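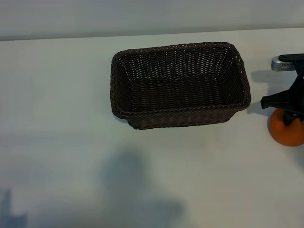
About Fiderley

Fiderley is a wholesale supplier of woven storage and display goods to shops, hotels, care homes and caterers. We hold stock in one warehouse in Brornex and deliver throughout the mainland by pallet network and parcel carrier. We do not sell to the public, although many of our lines are sold on by retailers under their own labels.

The company began as the basket department of a shopfitting business. When the shopfitting side closed, the basket stock, the supplier agreements and the lease on the unit were taken over by the staff who had been running it. The company is still owned by the people who work in it.

What we supply

The current list runs to 1,707 stock lines. The larger part is made up of rectangular trays and baskets for bread, fruit, toiletries, stationery and linen. The rest covers round and oval baskets, lidded hampers, log baskets, liners, labels and replacement handles.

Materials are willow, rattan, seagrass, paper cord and woven polypropylene. Each product page gives the material of the weave and of the frame separately, as these often differ. Where a basket is stained or lacquered, the finish is stated along with whether it is suitable for contact with unwrapped food. Natural fibre baskets are not suitable for unwrapped food unless used with a liner. Polypropylene baskets are, and most can go through a commercial dishwasher at up to 60 degrees. Check the page for the individual line.

Sizes and tolerances

All sizes are external and are given in millimetres as length, width and height, measured at the rim. Many of our baskets taper towards the base so that they can be nested for transport, and for these the base dimensions are listed as well. Customers fitting baskets into shelving or drawer units should work from the rim measurement and allow for the tolerance.

The tolerance on hand-woven goods is 10 mm in any direction. On lines woven over a wire frame it is 4 mm. Colour varies between batches, and dark stains vary more than natural finishes. If a matching set is needed, order the full quantity at once and mark the order "single batch".

Checking and returns

Goods are checked on arrival at Brornex against a retained sample. The check covers rim dimensions, squareness, loose ends, odour and moisture content. Batches above the moisture limit are held in the drying room for 48 hours and measured again. Batches that fail a second time are sent back to the maker.

Unused goods may be returned within 32 days of delivery in their original packing. Liners cut to size and goods fitted with printed labels cannot be returned.

Ranges

Chien is our catering range, made in woven polypropylene over steel wire. It is built to the standard gastronorm footprints and is available in black, brown and buff.

Gana is our natural fibre range for retail display and bedrooms. It has 113 lines, including sloped-front bins and stacking trays. New Gana sizes are added each March.

Accounts and orders

Trade accounts are open to any registered business, school or charity. The first order is payable in advance. After that, terms are 30 days from invoice, subject to a credit check. The minimum order is one full carton of any line. Orders received before 1 pm are picked the same working day.

Samples can be bought singly at list price, and the cost is credited against the first carton of the same line. The warehouse has a trade counter for collections, which must be booked in advance through the orders desk.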